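Hasby Boxing Club – Weigh-ins and Making Weight: Frequently Asked Questions

When is the weigh-in for the Fladari Cup?
Scales open at 7 a.m. on the morning of competition and close at 8:30 a.m. Boxers who miss the window are withdrawn from the draw. The check scale is available from 6 a.m.

Is there an allowance over the limit?
No. A boxer entered at 60 kg must weigh 60.0 kg or less. One further attempt is permitted within the window.

What should I eat after weighing in?
Familiar food, in small portions. Most boxers tolerate up to 500 mL of fluid in the first half hour, then a light meal based on rice or bread. Red meat digests slowly and is better left for the evening.
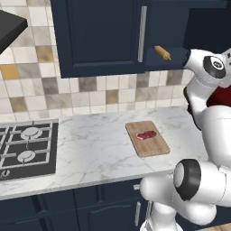 Raw steak on a cutting board beside the cooktop.

Can juniors cut weight?
No. Boxers under 16 compete at their natural training weight. Coach Shigeru Morikawa records junior weights monthly from April, and any unexplained drop is raised with a parent or guardian.

Is there a kitchen at the venue?
No. The Dakari Centre has a canteen, which opens at 10 a.m. Bring your own food if you are boxing in the morning session.
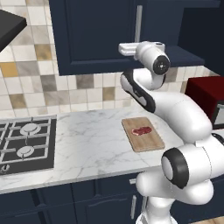
Gloves and Equipment

Which gloves are used?
Gloves are supplied at ringside – 10 oz for the lighter divisions, 12 oz for the heavier ones. Personal gloves may be used for warm-up only. Hand wraps are not supplied.

Where can I store my gear?
Lockers are in the corridor behind the Iwasaki Room and take a gold-coloured dollar coin. There are 124 of them, allocated in order of arrival.
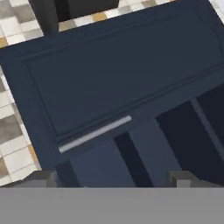

Large kit bags do not fit and should stay with your corner. Lockers must be cleared before the final bout, and anything left inside goes to the front desk.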